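Session four: leaving a camera alone for half a year

Notes to go with the afternoon class. Stellan Sæther

Last time we finished with the short exposures, and several of you stayed behind to ask what happens if you go the other way entirely and leave the shutter open for weeks. That is where we are going today, and I am very glad you asked, as it saves me a long introduction! What follows is more or less what I shall say in class, written out at greater length so that those of you who like to listen without scribbling can do so. Bring it with you all the same. The measurements are in here and I never remember them all when I am standing up.

What we are making

A solargraph is a photograph of the sun's path across the sky, made with a pinhole camera and a piece of ordinary black and white photographic paper. Each clear day the sun draws a bright line on the paper from one side to the other. The next day it draws another, a hair's breadth higher or lower depending on the season, and so it goes on until you take the camera down. On a cloudy day there is no line, or only a broken one, so a finished sheet carries a sort of record of the weather as well. I have one at home from a very wet spring on which you could pick out the two good weeks from across the room.

The part that surprises people is that the paper never goes into developer. We are used to thinking of darkroom paper as something that holds a hidden picture which the chemistry brings up. Given enough light, though, silver salts will darken by themselves, slowly and visibly, and this is called printing out. It is a very old way of working, older than development, and anyone who has done the salt print session in the spring term has met it already. The colours are odd and rather lovely: pinks, browns, slate blues, sometimes a mustard yellow where damp has got in. They depend on the make of paper, its age, the temperature and a good deal of luck.

The camera

Any tin or tube that can be made light-tight will do. Drinks cans are the usual choice, with the top cut off and a second can or a cap of black card pushed over the end. I have used film tubs, a cocoa tin and (once, unwisely) a biscuit tin with a hinge. For this course we have a box of plain tins from Kollex, which come with a tight lid and save us an afternoon of cut fingers. Please take one each, and if you break one, tell me and have another.

The hole should be small and clean. Prick it with a fine sewing needle, from the inside, with the tin resting on a scrap of soft wood, then rub the burr away with fine wet-and-dry paper. Do this two or three times, pricking and rubbing, until the hole is round when you look through a magnifier. Beginners nearly always make it too big. A hole that is too big gives fat fuzzy sun lines which run together into one white smear, and you will not find that out until months later, so take your time over it now.

Cover the hole with a bit of black tape, folded over at one end so you have a tab to pull. Then, under the red safelight, curl a sheet of paper around the inside wall with the shiny side facing the pinhole and the two edges stopping short of the hole on either side. I cannot tell you how many people have put the paper across the hole. I have done it myself, and that tin hung on a drainpipe from August until the following year with a perfectly blank sheet inside it.

Tape the lid with two turns of insulating tape. Then a third.

Where to put it

In the northern half of the world the pinhole faces south, give or take. A little east or west of south is fine and often makes the better picture, as the arcs lean and you get more of a sense of being somewhere. What matters a great deal is that the tin does not move. Fix it to something that has been there for years and will still be there in six months: a downpipe, a balcony rail, a solid post. Trees are tempting and they sway. Fences lean in the winter wind. If the tin shifts by even a finger's width, the whole set of lines will be drawn again beside the first, and you will have two half pictures on one sheet.

Think about the foreground too. The horizon and anything dark against the sky will come out quite clearly, since it stays put while the sun moves. A row of roofs, a church, a line of poplars, all very good. A bare wall opposite is a waste of six months. At Mududby, where we ran this course for the first time, the best sheet of the year came from a tin cable-tied to a bus shelter, looking along the road over two chimneys and a telegraph pole.

You will want the sun's highest and lowest paths to fit on your paper. In midsummer the arc is high and wide, in midwinter low and short, and the gap between them is bigger than people expect — the noon sun at midsummer stands close on 47 degrees above its midwinter height, wherever you are in these latitudes. Tilting the tin back slightly helps if you are after the summer arcs. For a full half year, hang it upright and let the tall sheet do the work. 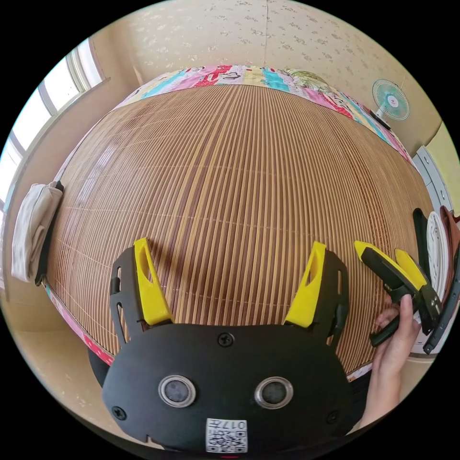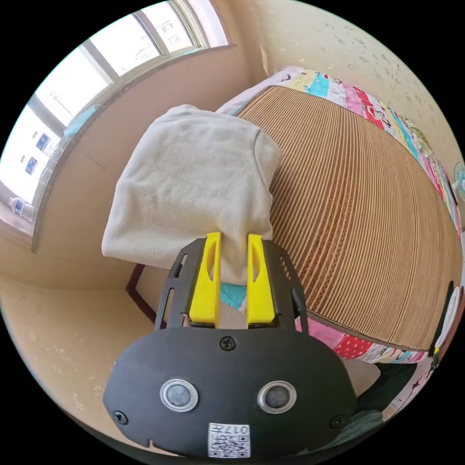
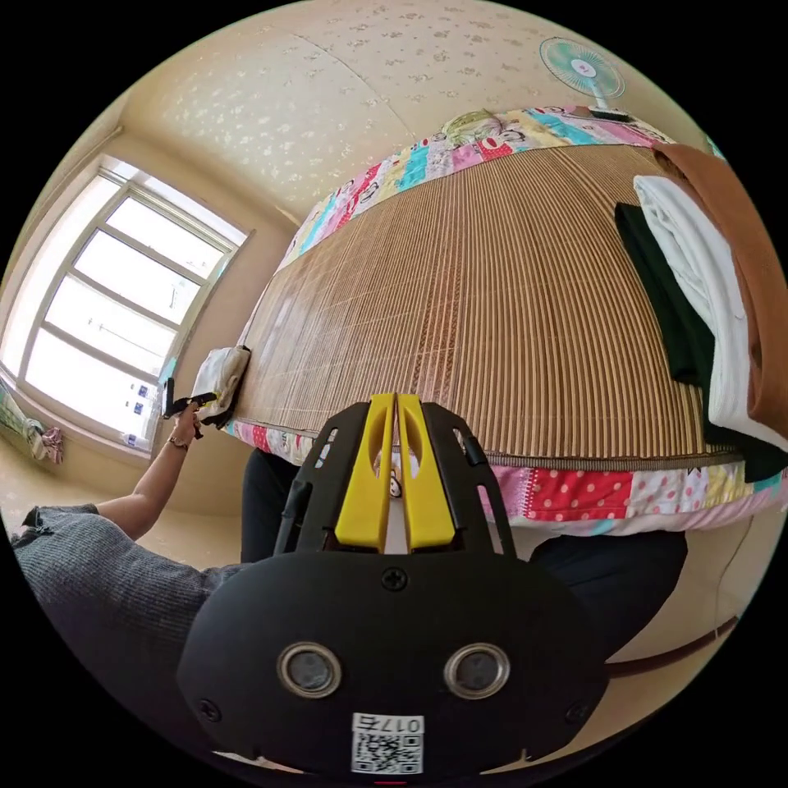
How long

The classic exposure runs from one solstice to the next, so that the arcs fill the whole band between the lowest path and the highest with no line drawn twice. After the solstice the sun turns round and goes back over its own tracks, and while this does no great harm, it fills in the gaps left by cloudy days and the picture loses some of its rhythm. I rather like the gaps.

You need not wait half a year to have something to show, however. A sheet left out for 8 days will already give you a small ladder of lines and a ghost of the skyline, and I would ask everybody to make one of these before hanging the long one. It tells you whether your tin leaks, whether your hole is round and whether you put the paper in the right way. A sheet of 30 days is a very respectable picture. My own longest ran to 200 and then the gutter came down.

Those of you who have the Plandus planning sheet can mark on it the place, the direction and the sort of fixing for each tin. Please do fill in the direction. It seems too obvious to write down when you are standing there with the sun on your face, and it is quite gone from your mind by the time the tin comes home.

Bringing it in

Tape the hole shut before you untie anything. Carry the tin indoors and leave it overnight in a room that is neither hot nor cold, with the lid still on. Quite often there is water inside, sometimes a surprising amount, and I once shook out an earwig of great dignity. Open it in dim light, lift the paper out by its edges and let it dry flat, face up, in a closed drawer.

Now comes the one awkward bit. The paper has not been fixed and is still sensitive, so every moment it spends in the light darkens it further. If you fix it in the ordinary way it will keep, but it will also bleach, and much of the fine detail and most of the colour go down the sink. So we scan it. Set the scanner up first with an old print of the same size, choose your resolution and the area, and only then take your sheet from the drawer. Do not run a preview, as the scanner's lamp is itself a bright light and the first pass is the best one you will ever get. One scan, in colour, at the highest depth the machine allows, and back in the drawer it goes.

The scan is a negative. The sun lines are dark and the sky pale, and left and right are swapped. Invert it, flip it, and then be gentle with the contrast. There is a great temptation to push the colours until they shout. Try it by all means, save that version, make a cup of tea, and then go back and do a quieter one.

Reading the sheet

Lay a ruler along the skyline and find the noon point, where the arcs are at their highest. If the tin faced due south this falls in the middle. Count nothing yet, just look. Broken arcs mean passing cloud, and a break at the same place on every line means something solid was in the way. Wide dark bands are dull weeks. A bright blur near the bottom edge may be the sun's reflection in water or on a wet road. The arcs look curved like a bowl partly through the sky's own geometry and partly through the curled paper, and it is worth scanning one sheet from a flat-backed box to see the difference. The Ševčík box on the shelf by the door is flat-backed and may be borrowed.

For next time

Make your tin, test it, and hang the short one somewhere you can see from a window. Bring the scan if you have it, or the sealed tin if you would prefer to open it in company. The darkroom will be open from half past four, and there are 39 sheets left in the old box of paper, so please use those up before starting the new one. Anyone without a scanner at home can use the one in the back office, and I will show you where the switch is.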